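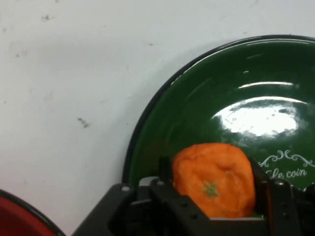 Ticket: kitchen circuit keeps tripping, no pattern I can find
Opened by: Rocío Villaseñor
Status: closed, see last entry

Okay, so the breaker for the kitchen at our shared studio started tripping in November and I've been keeping this log because I'm the one who always seems to be standing there when it happens. The circuit feeds four outlets along the counter, the little fridge and the dishwasher. The first time it went I was about to have lunch off the green enamel plate, the one with "le coin" on it in white script, and the fridge just went quiet and the kettle light died. I reset the breaker, ate my sandwich and figured that was that. It was not that! It went again before I'd finished my coffee.

Entry 1
Torben asked for the basics, so: the breaker is a 20 amp, the panel is in the hallway behind the coat rack, and the label says KITCHN in somebody's pencil. It trips with a clean snap, no buzzing, no burnt smell. Only that one goes, everything else in the building stays up. Resets fine each time. I've been writing the times on a sticky note inside the panel door: 8:10 a.m., 12:40 p.m., 12:55 p.m., then nothing until the next morning.

Entry 2
My first guess was too much stuff running at once, because the kettle and the toaster oven are both hungry. So I ran the kettle by itself. Fine. Toaster oven by itself, fine. Both together, and it held for a good while before it went, which made me very pleased with myself for one evening. Then it tripped the next morning with neither of them plugged in (I checked, the cords were on top of the fridge). So overload is maybe part of it but can't be all of it.

Entry 3
Torben Thiele's reply, pasted in so it's all in one place:

"Unplug everything on the circuit, including the fridge and the dishwasher. Leave it empty overnight. If it trips with nothing on it, it's wiring or the breaker and you stop there and call someone. If it holds, add one thing back per day. Please don't add two because you're impatient."

He knows me. I moved the milk to the fridge upstairs and pulled everything. The dishwasher plug is at the back of the cabinet under the sink, behind the cleaning stuff, and I had to lie on the floor with a flashlight in my teeth to get to it.

Entry 4
Held overnight with nothing on it. Also held all of the next day. I felt weirdly let down.

Entry 5
Adding back, one per day like I was told:

Fridge – held
Kettle – held, used it a lot
Toaster oven – held, did two rounds of cheese toast for science
Counter lamp – held
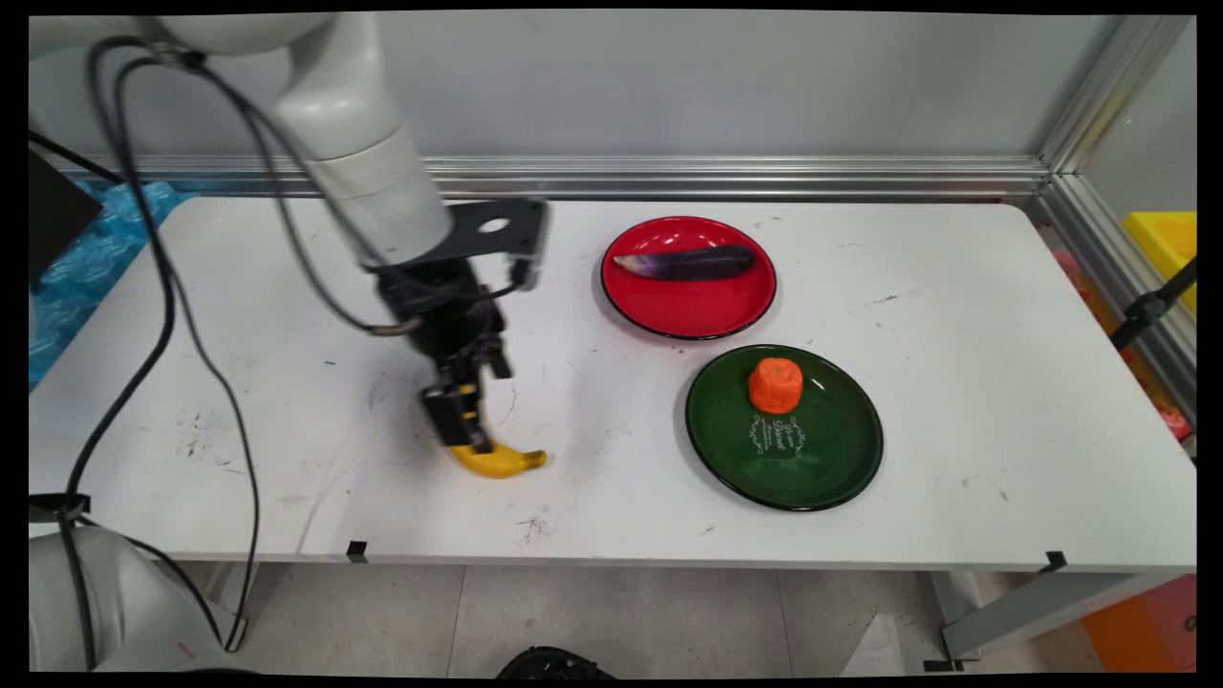

Entry 6
Dishwasher went back in. Ran a short cycle with the door clicked shut and it got through the fill and the first wash with no trouble. Then, 30 minutes in, snap. I reset it, the cycle picked up where it left off, and it went again inside a minute. Thirty minutes is right where our machine starts heating the water, according to the booklet, which by some miracle was still in the drawer with the takeout menus.

This also explains the morning trips. Deok-su sets the delay timer when he leaves at night so the dishes are done when people come in. I had no idea the machine even had a delay timer. The 12:40 and 12:55 ones were me running a load at lunch and resetting the breaker in the middle of it, so that's on me.

Entry 7
Tried it twice more to be sure. Rinse only, which doesn't heat: finished fine. Normal cycle with everything else on the circuit unplugged: tripped at the same point. So it isn't sharing nicely, it's the dishwasher by itself. Torben says most likely the heating element is leaking current or the connector down there got damp, and to leave it unplugged until somebody with a meter has looked. I've put tape over the plug and a note on the door. Somebody drew a sad face on the note.

Entry 8
Mattes Petersen came by with his meter and took the kick plate off. The element itself tested okay. The connector next to it had a slow drip landing on it from a hose clamp, and one terminal had gone green and crusty. He cut it back, put on a new connector, swapped the clamp and had me hold the flashlight the whole time, my second career apparently. Parts came to 8 dollars and he wouldn't take anything for the visit, so we owe him a cake.

Entry 9
Normal cycle, start to finish, held. Ran it again with the fridge and the lamp on, held. Roswitha Ruppert asked if we can have the kettle and the toaster oven on together again, and the answer is still please don't. Kettle first, then toast.

Leaving this open one more week. Paper towel is under the machine so we'll see it if the clamp drips.

Entry 10
Paper towel dry, no trips. Tape's off the plug, milk is back downstairs. Closing.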